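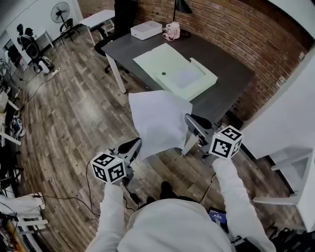 Will the liner station still need two people on a shift once this works, came the question from the Torkton side before the call had properly started, and if it needs one, which one. I had no answer. The Walczak proposal says "operator reassigned" and leaves the line blank after it. Asked for the blank to be filled in before the next visit. Noted here so it doesn't get lost among the technical items.

October, notebook 7, liner handling. Entry started 9:40, finished after lunch.

Task as agreed: take one white sheet, hold it by two edges, bring it over the open box, lower, press in, release. Both hands throughout. Demonstrations are recorded with the hand-held grippers at the desk end of the room. The pale green box stays near the front edge of the desktop. Lamp stays at the back.

Settings
Start with the sheet held clear of the desk, left finger low on the left edge, right finger on the right side. Tag cubes on both grippers to be kept facing out as far as the wrists allow. Cables routed down and away from the feet. Check them before each block, they creep.

Observations
Sheet tension is the whole problem. Pull it tight and one edge slips out of the fingers. Leave it slack and it creases in the middle and the crease goes down into the box first. The better demonstrations let the sheet sag a little and take up the slack only when it is over the rim. I could do this from the second block onward without being able to say how much slack. The Torkton operators do it by ear, as one of them explained on the call: a stretched sheet sounds different. We record no sound. Open question whether we should.

Slightly crumpled sheets are kept in the set. I had been discarding them. At Torkton a crumpled sheet is used unless it is torn, and the person lining the box flattens it against the base with the side of the hand. The grippers have no side of the hand. Substituted a light push with both fingers closed. It is slower, and I don't like the result in the corners.

Left gripper lags when the wrist turns past vertical. Swapped the roles for one block so that the right hand led. Not better. Swapped back.

Counts
Target from the Dastemine plan is 1,570 accepted demonstrations for this one motion. The first 500 are done as of this entry, rejections already taken out. The plan assumed one person recording and one reviewing. In practice the reviewer gets through a block faster than it can be recorded and then sits waiting, so review has moved to the end of the day. Forearms tire first. Quality drops before the person recording notices it, and the replay in Vurkeck shows it plainly – releases come early and the sheet lands crooked. Blocks are now shorter, with a break written into the log as its own line.

On the people side
Asked Torkton what a liner operator does in an hour apart from lining. The list was longer than the station description: pulling bad boxes, fetching liners, telling the next station when the stack is off, covering for whoever is away, noticing damp stock. Lining is the part that was timed, so lining is the part in the proposal. If the cell takes the lining, the rest stays, and somebody has to be standing there to do it. That person will also be clearing dropped sheets out of the cell, a job that does not exist yet and has no time against it.

Their shift covers around 1,000 boxes. Even a low miss rate at that volume means a steady stream of interventions, and each one interrupts something else. I would like the interventions logged by the operator with one button and no free text. They asked who reads the log. Fair question. If it is used to rate the cell, they will press the button. If it is used to rate them, they won't, and the numbers will be worth nothing to us. Put this in writing to Walczak.

They also asked for two of their own people to record demonstrations. I am in favor. My technique is a copy of theirs from video and has my habits in it. Whether they are paid operator rate or something else while recording is for Torkton to settle, but it needs settling before they come. One of the two wanted to know if the recordings carry names. At present each block has the initials of whoever made it. Changing to a session code from the next block on, and relabeling the old ones.

To do
Relabel finished blocks in Vurkeck.
Try a thinner finger pad on the left.
Tape the cable run to the left of the desk.
Ask Dastemine if corner quality is in the acceptance test or only sheet position.
Get a stack of liners from the actual line, including the bad ones.
Chase the blank line in the proposal.

Added 14:20. Thinner pad fitted. Grip on the edge is cleaner, release is worse. The sheet hangs on the pad for a moment after the fingers open. Leaving it on for one more block before deciding.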